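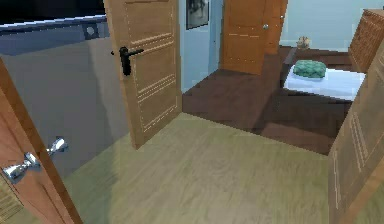

November, evening

I came home from the club at half past seven and my mother's soup was still on the stove, so I ate first and now I write. My teacher of English says I should keep this diary until the end of the project, and that I should not use the dictionary for every word. I use it for some.

We are still at the doors. When we signed up for the door task in September I thought it would be the easy one. The other groups took cups, drawers and a shelf with books. Zineb said a door is only one thing that turns around one line, and I agreed with her, and Mr. Horwood wrote our two names on the board with the word DOORS next to them. Since then I look at every door in our building in a different way. The door of our bathroom you have to lift a little before you push. I never noticed it in eleven years.

The apartment we use in the simulator came with the course files. It is a bedroom with pale blue walls and a bed, and it has more doors than a bedroom needs. Some have a round knob and some have a lever. This is the point of the task, because the program must find out which kind it has in front of it and then choose how to take it. For the lever you press down and pull. For the knob you must close the fingers, turn the wrist, and keep the fingers closed while you pull, and in this last part we lose everything. Our robot is called Um. Jin-sol gave it this name in the first week, from the noise he made himself when Mr. Horwood asked what our plan was.

I should explain Jin-sol. He was in the drawer group, but the drawer group finished, so he was sent to us. At first I was a little offended. I thought it meant that Mr. Horwood believed we were slow. But he is good with the physics settings, and he asks before he changes a file, and I cannot say this about all the people in the club.

Today we started with the lever door, the light tan one with the black handle. Last time it was opening in most of the runs, and I wanted to begin with something that works, for the mood. It opened, but then it kept swinging by itself after Um released it. Zineb laughed very much. I did not laugh at first because I had set the friction of the hinge myself, and I was sure I had done it with care. I looked in the file. I had written the value in the line for the handle and not in the line for the hinge. So the handle was very stiff and the hinge had nothing at all. I corrected it, and the door now stays where you leave it, and the handle moves more softly also.

Then the orange door with the chrome knobs. I like how this one looks. Somebody made the chrome with a lot of love, it shines like a kitchen faucet in a store. But the knob is shaped narrow in the middle, and our grasp program was written for a ball. It computes the center, it puts the fingers at the widest place, and they slide down into the narrow part. Jin-sol said that this should be good for us, since a narrow place is a better place to hold. Zineb said yes, if you go there on purpose. They discussed it for a long time. I drew the knob from the side on the back of my chemistry paper, with the fingers in the two positions, and we saw that they were both right, but for different directions of pulling.

We decided to let the program try both. This made the code ugly. There is now one function with the name try_both and inside it a second one with the name try_both_really, and I have promised to clean it before Mr. Horwood reads it.

The viewpoint was also a problem. When the orange door swings open it comes very near to the camera of Um, and then half of what it sees is only orange. The recognition part then says there is a wall. It stops, it goes back, it sees the door again, and it goes forward. Back, forward, back, forward. Zineb filmed it with her phone to show to her brother. I proposed that after the door has started to move, Um should remember where the door was and trust this memory for two seconds, also if the camera says wall. Jin-sol wrote it while I was reading the manual of Udis, the library that we use for the joints. It is a difficult manual. The authors use the word "trivially" very often.

With the memory it was better. Um went through the doorway in the simulator and stopped on the darker floor next to the bed. I wrote the settings down in the paper notebook and also in the shared file, because last month we lost a good result when the shared file was overwritten — I will not write by whom, but it was me.

After that I started the long test, with a new start position for each run. The counter said 1,002 when it was time to pack, but I have not opened the results yet. The computer in the club room makes the table during the night. I feel a little nervous about it. In the small tests I always choose start positions that are polite to the robot, without wanting to.

Mr. Horwood came to our table near the end. He asked what we would do if the door opened in the other direction. All three of us looked at the screen. None of our training doors is a push door seen from the inside, I think. Zineb said "we would be sad" and he accepted this as an answer for today, but he wrote it on his yellow paper, and what he writes on the yellow paper comes back.

The regional meeting will be at Gretgate, in the technical college. We get a table and a screen, and each group has to speak. Zineb wants me to present the part about the knob. I said that my English becomes worse when people look at me. She said that hers does too, and French was her first school language, so we would be equal. I have not said yes. I have written some sentences already, on the bus, only to see how they sound. "The fingers arrive at the widest place." I am not sure if fingers can arrive. I will ask my teacher.

To do before the next club evening:
Rename try_both_really.
Ask Jin-sol if the memory time can depend on the speed of the door.
Make push versions of 2 doors, one knob and one lever.
Return the chemistry paper. I drew on it and I must still hand it in, so I will need to copy the answers to a clean sheet, and this I have to do tonight. It is already late and my brother wants the desk.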